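Capítulo 4 — Duas mãos, um fio

Começo este capítulo pelo dia aberto da Zulurel, em agosto de 2022, porque foi lá que deixei de achar que ligar dois conectores era tarefa fácil! Fui com o Iker Montes, que já conhecia a casa, e ficámos quase todo o tempo junto à mesa redonda onde se mostrava o Bimano.
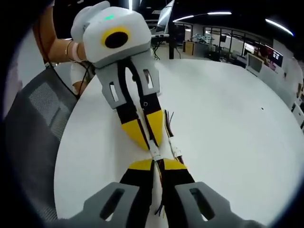
Fig. 4.1 — Duas garras de pontas amarelas, frente a frente, com os fios coloridos.

O Ming-te Shih explicou-nos a ideia enquanto as pessoas se revezavam (eu também quis experimentar, claro): uma garra em cada mão e fios que dobram para onde lhes apetece.
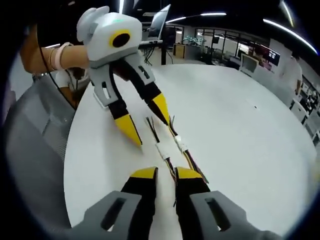 Perguntei-lhe quantas demonstrações já tinham guardado. 3907, respondeu — e eu, que ia na segunda, fiquei calada.

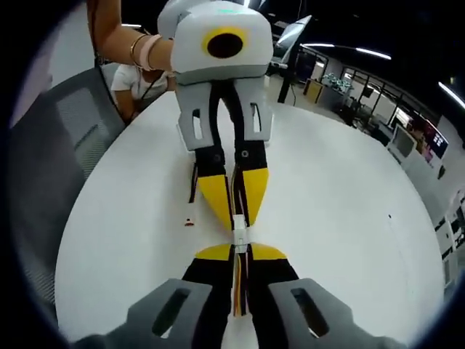

Guarde esta pergunta para a secção 4.1: quando as duas mãos puxam pelo mesmo objeto, qual delas manda? O Iker e eu discutimos isso no comboio até casa.

Leituras relacionadas
Capítulo 3 — Pegar e largar
Caderno de exercícios, p. 62
Visita à Curncombe

© Edições Magalhães | Contacto | Voltar ao topo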